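Open day at the Nakamura lab, Pallulville - anyone else go?

gripfan_337
May 16, 2019
Went along to the open day and had a brilliant time! Biggest queue was for the simulator, where they try out handovers on a computer-made person before the real arm gets anywhere near a visitor. I stood there for ages (my sister gave up and went for chips). Verna Mbeki ran the demo and was very patient with my daft questions.

Tultelen
I was there too, and I thought the simulator bit was oversold. Lovely graphics, fine, but a rendered hand doesn't flinch or drop your keys. I'd sooner have had another go on the real one in room 4.

gripfan_337
Fair, but room 4 was a seven minute slot and half of that was the safety talk. At least with the sim you could ask them to run it again.

iter_and_on
Did they say why the walls are so busy? I only caught the end of Azra Yordanov's talk.

gripfan_337
She said they swap patterns and colours between runs so the software doesn't get too used to one room. Got a still off their page, have a look:

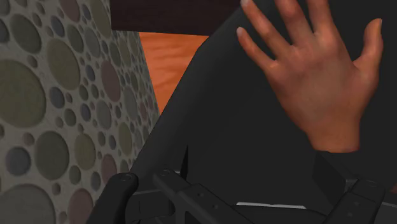

Simulator view from the gripper end, hand up and fingers spread

Tultelen
OK, the hand is better than I remembered. Black gripper against dark clothes is hard going on my old monitor though. Still say the real arm was the better show.

iter_and_on
Is there another one in January? I'd bring the kids.

gripfan_337
Verna thought so - I'll post here if I hear.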